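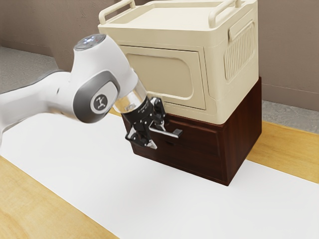

Going to your first blog meetup: what new bloggers expect vs what they get
Final report, Lornstead. Albertina Sequeira, Mervyn Tindall, Maricruz Valdovinos

We wanted to know if going to a meetup changes how people blog after. Sent a survey to 30 first timers who went to the Bickerstaff meetup in August. 24 answered. Mervyn read their posts from before and after, 544 total, which took forever.

Main thing: people worried about clothes and small talk. Then they wrote about who they ate lunch with. Posting went up for 16 of them, mostly just the first couple weeks, then back to normal. Comments between attendees stayed up longer, wich we didn't expect.

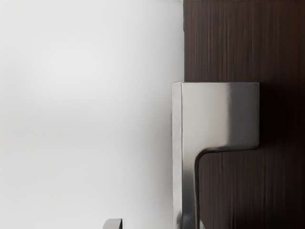
Lever handle on the dark wood panel.

Problems. No control group. Wendy Greenwood told us this early on and she was right. Two blogs got deleted before we saved them. Also "personal post" was never really defined, so Maricruz and Mervyn coded it diffrent at first. Redid those.

Next time: interviews, start sooner.

Shares 16 | Comments 2

Recent projects
Lunch lines at Zirnanville High
Who still reads blogrolls?
Wahyudi Menon: Hivix user diary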